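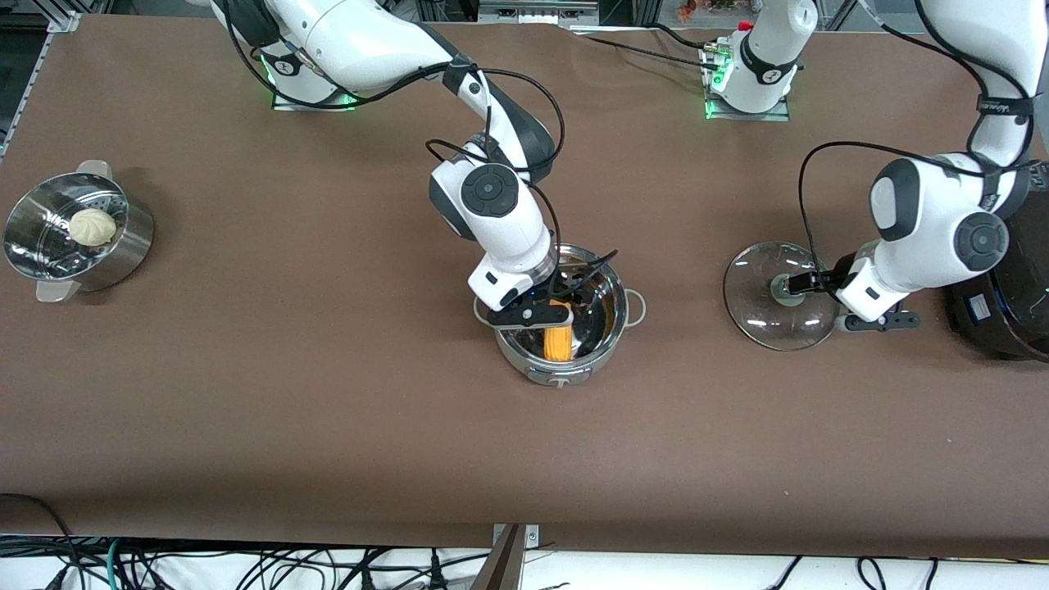
I got to the diner on the edge of Tollden at 6 in the morning, and the tow truck driver I was supposed to meet was already on his second plate of toast. He'd been up since the day before. He asked me not to use his name (his mother reads this site, and she thinks he quit the overnight calls years ago!), so I won't.

He works the stretch of Route 9 between Tollden and the Careck bridge, mostly for McGrath Towing. If you've driven it in December you know the part I mean, the long downhill curve where the shoulder pretty much disappears.

"People come out of that curve and they've got their foot on the brake already, and that's the whole problem," he told me. "You want to slow down up top by the feed store. Once you're in it, just leave the pedal alone."

I asked about the worst night he's had out there and he shook his head and ordered more coffee. So we talked about last Tuesday instead, when he pulled four cars out of the same ditch before midnight. The first was a pickup. The second was the pickup owner's brother-in-law, who had come to help.

"He parked right on the white line with no flashers," he said. "Another car came down and went wide to miss him, and there's your number three. I told all of them, get up the bank, get behind the guardrail, stand there and be cold. And they're all down by the bumper taking pictures of the bumper."

That's the thing he kept coming back to, people standing in the road. He has a reflective jacket, a light bar you could see from Clona, and flares, and he still gets drivers going by at full speed close enough to move his sleeve. State law says you change lanes or slow down for a tow truck. I said I figured everybody knew that.

"They know it for police," he said. "They see my lights, yellow lights, and they think construction, and there's no workers at night, so they go."

Has he been hit? Once, in the mirror of the truck, while he was sitting in it filling out the paperwork. The other driver didn't stop. A deputy found the car the next day in a supermarket lot with the paint still on it.

I wanted to know what he keeps in his own car, thinking I'd get some big professional list. I got a blanket, a flashlight, a phone charger and a bag of cat litter. He doesn't have a cat. "You put it under the tires," he said, a little slowly, like he was worried about me.

His phone buzzed while I was paying. Minivan, Careck side, no injuries, three kids in the back wanting to know if they still had school. He wrapped the last of the toast in a napkin and went out to warm up the truck.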